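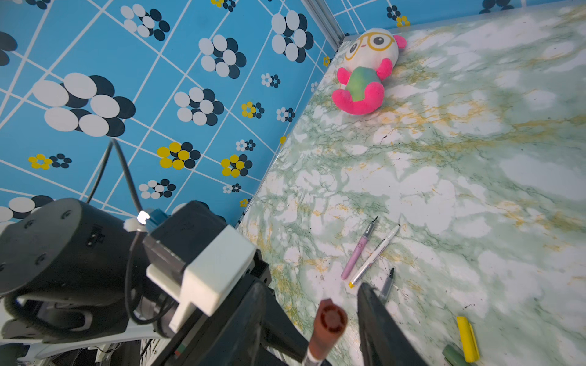
School fountain pen

Reading time: 3 minutes

A school fountain pen is a low-cost fountain pen made for students and for everyday writing. It has a plastic barrel, a short nib and a cap that pulls off, and it takes either small ink cartridges or a refillable converter. The term is used loosely and covers pens sold for handwriting lessons as well as those bought by adults for notes and letters.

Construction

The pen has three main parts: the nib and feed, the grip section, and the barrel. The feed sits under the nib and carries ink forward in a thin channel while letting air back into the cartridge. The grip section screws or presses into the barrel and is often made of clear or smoky plastic, which lets the writer see ink in the feed. Some makers mold flat sides into the grip to guide the fingers, a feature first meant for children who were learning to hold a pen.

Barrels and caps are commonly sold in soft colors such as pink, mint and olive. Printed characters and short lines of lettering are frequent decorations. Caps within one product line are usually the same size, so owners trade them and write with a barrel of one color and a cap of another. The Cropper line, sold in 19 colors, kept one cap size for this purpose.

Nibs

Most school pens have an extra-fine or fine steel nib. Extra-fine nibs suit small handwriting and thin paper but can feel scratchy. A hooded nib, in which the plastic section covers most of the metal, slows drying when the cap is left off. An open nib is easier to clean.

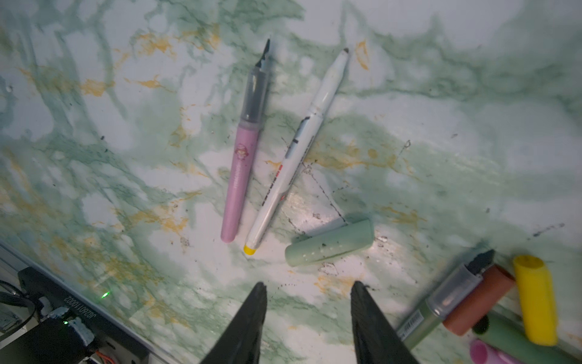
Grinasville, August

The yearly stationery fair in Grinasville lists school fountain pens in the same class as felt-tip markers and highlighters. The latest catalog has 613 entries in the class, of which 251 are fountain pens. The Orik workshop in Flerkport supplies replacement nibs for 3 of the lines shown.

Use with other pens

Fountain pens are often kept with markers and highlighters on the same desk. Many fountain pen inks are water based and smear under a wet highlighter — a dry highlighter pencil avoids this. Felt-tip markers need less care, but the tip wears down and is not usually replaced.

Care

An uncapped nib should be covered when the writer stops for more than a few minutes. Dried ink is removed by flushing the section with cool water until it runs clear. Hot water can warp the plastic. A pen that will not be used for some weeks is best emptied, rinsed and stored dry.

See also: Ink cartridge; Converter; Felt-tip marker

Contact | Copyright Grinasville Desk Encyclopedia | Back to top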